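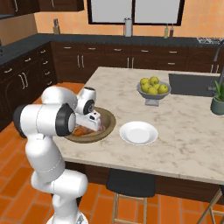

Foro > Cocina de diario > Fiestas y montones de gente

Perritos para 30 personas, ¿hervir o plancha?

Sumaiya Rathnayake
lunes, 20 de diciembre de 2021
Hola, voy con prisa que salgo a trabajar. Cena con los del coro el jueves, somos 30 y me ha tocado a mí la comida. Presupuesto cortito, así que perritos calientes y un par de ensaladas. Dudas: salchichas hervidas o a la plancha? Cuántas por cabeza? Y el pan, lo tuesto o no? Tengo cuatro fuegos y un horno normalito. El local no tiene cocina, lo llevo todo hecho desde casa, veinte minutos en coche. Gracias!!

Theophilus Nartey
Hervidas ni loco. Quedan aguadas y la piel se abre. Plancha fuerte, un par de vueltas y fuera. Dos por persona y te sobran unas pocas, mejor que falten ensaladas que salchichas.

Dede Kwofie
Hervir hervir no, pero escaldar sí. Agua caliente sin que llegue a borbotear, tapa puesta, fuego apagado y diez minutos. No se abre ninguna si no hierve. Lo de plancha para tanta gente es estar una hora de pie dándole la vuelta a cosas, y luego en el coche se te enfrían y se arrugan.

Theophilus Nartey
Se arrugan si las haces mal. Yo las he llevado en una cazuela con tapa envuelta en toallas y llegaron bien.

Sumaiya Rathnayake
Vale, veo que no os ponéis de acuerdo jaja. Y el pan? En el Flalo de mi barrio los venden en paquetes de 4. Son blanditos, un poco dulces para mi gusto. Los otros, los del obrador, cuestan el doble.

Erzsébet Fodor
Dulces con mostaza fuerte van bien. El pan no lo abras hasta el último momento, se seca por dentro y luego parte por la mitad. Yo no tostaría nada para llevar, se queda como cartón. Si tuvieras horno allí otra cosa.
Y cebolla crujiente, compra más de la que crees.
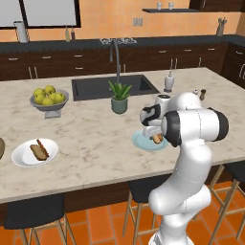

Müzeyyen Yalçınkaya: pues yo el pan lo tuesto siempre, con transporte y todo. Solo la cara de dentro, un minuto en sartén seca, y así la salsa no lo empapa. Cuando se enfría un poco se ablanda otra vez y queda perfecto. Lo del cartón pasa cuando se tuesta por fuera también.

Erzsébet Fodor
Una docena de panes en sartén vale. Pero 60? Venga.

Müzeyyen Yalçınkaya
Bandeja de horno, grill, boca arriba. Dos tandas. No es para tanto.

Dede Kwofie
Ojo que con el grill te despistas un segundo y adiós tanda. Hablo por experencia, cumpleaños de mi sobrina en agosto, humo hasta el rellano.
Sumaiya, hay alguien que no coma cerdo? Pregunta antes. Nosotros hacemos siempre una cazuela aparte de pollo y otra vegetal, con sus pinzas cada una y un papelito. Si las mezclas en la misma agua ya no sirve.

Sumaiya Rathnayake
Uy no había caido. Sí, tres o cuatro no comen cerdo, yo entre ellas, y hay una vegana seguro. Entonces pollo para casi todos y me quito el lío. Las vegetales se escaldan igual?

Dede Kwofie
Menos rato. Muchas se deshacen, mejor sartén con aceite. Mira el paquete.

Theophilus Nartey
Las vegetales a la plancha, ves como al final tenía yo razón en algo.
Os cuento cómo lo montamos en el centro vecinal de Platport, por si te ahorra tiempo. Mesa larga contra la pared, no en medio, que si no la gente se queda parada charlando con el plato en la mano y no avanza la cola. Orden: platos, pan, salchicha, cebolla, salsas. Las salsas al final SIEMPRE. El primer año las pusimos al principio y aquello fue un desastre, gente volviendo para atrás. 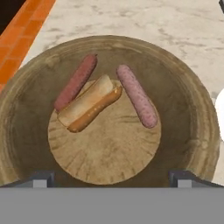
Servilletas en las dos puntas. Y el que sirve, que ponga él la salchicha, porque con autoservicio los primeros se echan tres y los últimos se quedan con pan y mostaza. Bebidas en otra mesa lejos. Nada más, el resto se arregla solo.

Erzsébet Fodor
No estoy de acuerdo con lo de servir uno. Parece comedor de colegio. Son adultos y es un coro.

Theophilus Nartey
Tú no has visto a un coro después de ensayar.

Sumaiya Rathnayake
Los tenores son peligrosos, confirmo. Me quedo con: pollo escaldado en cazuela con toallas, vegetales a la sartén, pan de los baratos con la cara de dentro por el grill (reloj en mano Dede!!) y mesa contra la pared. Lo de quién sirve lo hablo con la directora. Faltan las ensaladas, alguna idea que no sea de patata? La de patata la trae alguien siempre.

Müzeyyen Yalçınkaya
Col con zanahoria, limón y yogur. La haces la noche antes y mejora. Sal poquita, suelta mucha agua.

Dede Kwofie
Pepino con eneldo. Pero ese lo aliñas allí.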